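Bench notebook, Pliltcombe, 31st December

Last one for the year and it's a good one, so I'm writing it up properly before I forget half of it.

The 1,000-demo run of the bagging policy finished training overnight. This is the version with both wrist views plus the head view going in, everything expressed relative to the gripper's own pose. The November policy used table coordinates and fell to bits whenever somebody bumped the table. This one doesn't care! I shoved the table a good hand's width to the left between rollouts and it carried on as if I'd done nothing. I-seul came over to see what the shouting was about.

Kept collecting through the morning all the same, because I want the 2,000 set ready for when we're back. Groceries task again, two hand-held grippers, tray at the back, carrier bag at the front. I-seul Bang did most of the demos and I did the labelling on Josard. 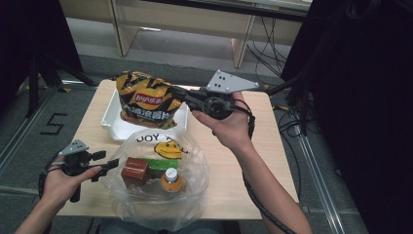 What I got wrong in November was treating the left hand as a helper. I had its actions weighted down in the loss because it hardly travels, and the policy learned to let it drift. Then the mouth of the bag closed up and the right hand had nowhere to go. Both hands have equal weight now, and I've added a term for the distance between the two grippers. It's a small change (a dozen lines, if that) and I'm thrilled with what it does. The left side stays put when it ought to and moves when it ought to.

Still bad at crisp packets. Boxes and bottles are fine. With chips it closes too far, the packet bulges out one side and the whole thing rotates in the jaws. I reckon it's the width signal. We log jaw opening at the same rate as pose, but on Wi (the older logger) it lags by 2 frames, and for something squashy that's plenty. Kollby has the fix already. Need to re-export the older demos through it and not mix the two.

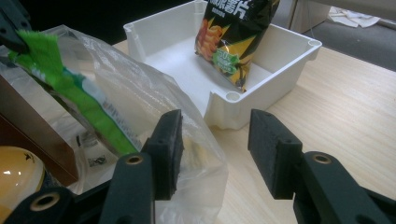

Approach angle is the other thing I want to look at over the break. In the wrist views the policy picks its grasp much later than a person does, and I'd like to know which part of the view it's leaning on. My guess is the pads. They sit low in the view with a clear gap between them, so there's always a fixed reference for how open the jaws are, and the chip bag standing up against the far wall of the white bin gives it a nice big target above. If I mask the pads out and the late grasp gets worse, that settles it. If nothing changes I'll have to think harder, and I'll enjoy that too.

Clear film worries me a bit more. The wrist view is full of shine wherever the bag bunches up, and the encoder was trained on hardly any of that. I-seul suggests randomising the highlights in augmentation. Cheap to try, so we will.

To do when we're back:

Re-export older demos through Kollby, check the lag on 2 of them by hand first.
Pad masking test, same seeds as last night's rollouts.
Highlight augmentation, short run only.
Train on 2,000 and leave the architecture ALONE until it's finished.
Order more chips — the packets get tired and go soft at the corners, and then the grasps look better than they are.

Rollout videos are on the Josard share in the folder with today's notes. Watch the one with the table shove first.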